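Bench notebook, Workanum shared shop
November, started 6:40 pm

Gripper no. 2, finger swap and first cloth tests

Picked up where I left off last time. The old fingers had gone soft at the tips and would splay if I squeezed hard, so tonight was for the new set. Black shells, orange ribbed pads on the inside faces. The shells came off the printer clean except for one with a stringy inner corner, which took ten minutes with a knife. Pads are glued this time. I tried the press fit on the last pair and they crept.

Reused the bolts from the Nedcombe build. One of them has a chewed head and should be replaced before somebody has to drill it out. Wrote it on the parts list.

Travel, open to closed, is 84 mm at the tips. The drawing says 86, and I am not going to chase that until I have checked whether the left slide is hitting its stop early. Solveig Midtbø thinks the stop is fine and the drawing is wrong. She may be right, she drew the earlier one.

Markers went on last. One on each housing, below the finger. I had them slightly rotated on the first try and peeled them off again, which cost me a sheet. Square them to the housing edge before pressing down.

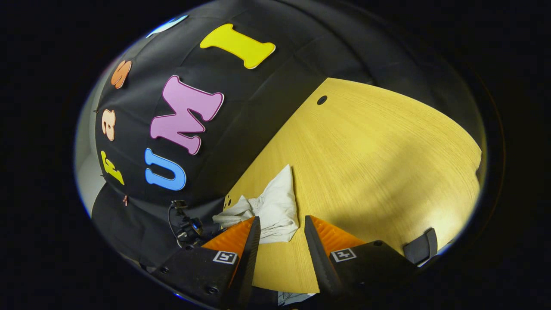
Cloth next. I used the white one, crumpled up on the table, and worked at getting hold of a single fold. With the old fingers I kept picking up two layers. The new tips are narrower and I can get one layer if I come in low and close slowly. Coming straight down still bunches it. The ribbing helps more than I expected once the fold is between the pads.

Logged 126 tries across the evening in the usual file, folder Zuccaro. Total frames kept after trimming is 2632. Threw out the first batch because I had left the exposure on auto and the marker tracking dropped whenever I leaned over the table. Fixed exposure for the rest — no dropouts after that, at least none the script flagged.

Tracking script still prints the width in the wrong units on startup. Harmless, but it fooled me again.

To do:
Check left slide stop with feeler gauge
Replace chewed bolt
Print a spare pair of fingers, same settings, slower outer wall
Ask at Brindgate if they have the thin cable clips again
Move the old finger files out of the build folder so I stop slicing them by mistake

Charged the battery before leaving, 1600 mAh pack, the one with tape on it. Stopped at 10:15 pm.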